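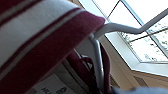 Sinduta Closet Kit: Frequently Asked Questions

Last updated Jun 2, 2026

What do I get?

One arm, one gripper, a wrist camera, a head camera on a clamp, and a bag of screws that will contain more than you need. The arm comes in matte black. People ask for other colors, and we write them all down.

What does it do?

It hangs up jackets. You put the jacket on a hanger, leave it within reach, and the arm takes the hanger by the hook and carries it into the closet. If you were hoping it would also put the jacket on the hanger, so were we. Fatima Oyelaran, who runs our support desk, has a saved reply on this subject and it's kinder than ours.

Does it grab the clothes themselves?

It's built to hold the hanger. A gripper closed on the top of a white hook, with a maroon-and-white jacket dangling underneath, is what a normal carry looks like. Don't worry if the jacket bunches or twists a little. It will on you, too.

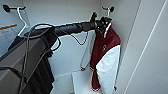
How heavy a garment can it lift?

The limit is up to 10 pounds, hanger included. Winter coats are usually fine. Winter coats with a full set of keys, a book and last January's gloves in the pockets should be emptied first.

Will it work with my wall hooks?

Most likely. Curved hooks with a knob on the end suit it well, as the knob stops the hanger from sliding back off. Flat peel-and-stick hooks hold on for a while and then they don't, and the warranty doesn't cover the floor.

How long does setup take?

Allow 28 minutes if you read the Vosto quick guide first. If you don't read it, allow an afternoon. You will be teaching the arm where the rail or hooks are, and it likes to be shown twice.

Where should the cables go?

Loose enough for the arm to reach all the way in, and clear of anything you plan to hang. The loops look untidy. We sell a Bednarek cable sleeve that looks better — some customers even install it.

Does it need a clear floor?

The arm can work down low as well, which helps if you keep things at the foot of a cabinet. Pick up anything small that isn't meant to be there. A black gripper finger pointing down near the floor, right beside something blue, with an orange loop handle further along, has a lot to choose from. 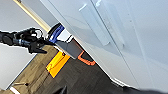
Start with one object at floor level, get that working, and add the next one after. The Flostance app keeps up to 300 saved positions, so you'll run out of patience first.

Can I return it?

Within the return window, in the original box. Please keep the box. For parts, quote code 1828 when you write in and say which joint is bothering you.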